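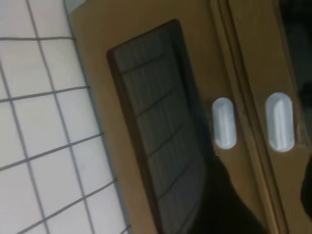

D'après un lecteur de la page précédente, une pince à deux doigts ne devrait jamais être jugée sur des cubes et des gobelets : il demandait des portes, des tiroirs, tout ce qui résiste un peu. La remarque était juste et nous avons refait le programme d'essais de l'atelier Naqvi en conséquence.

Porte coulissante, vue de la caméra de poignet. Deux poignées encastrées ovales, de part et d'autre du joint, et les doigts noirs juste en dessous. Le bois légèrement brillant renvoie un peu de lumière le long du panneau.

Essais - septembre 2019

Deux jeux de doigts ont été comparés sur le même bras : les Flillard, rigides et étroits, et les Pekico, plus larges, à bout souple. Chaque jeu a fait 100 ouvertures, soit 200 en tout, avec le même contrôleur Dranodau et la même vitesse d'approche.

Les Flillard ont réussi 77 ouvertures. Les échecs viennent surtout d'un doigt posé à côté du creux. Les Pekico entrent moins bien dans les poignées étroites, mais glissent moins une fois en place - nous n'avons pas encore fini de trier leurs résultats.

La caméra de poignet reste celle du mois d'août. Son image est un peu floue dès que le bras bouge, ce qui gêne le repérage des bords. Les réglages d'exposition seront repris avant la série sur les tiroirs.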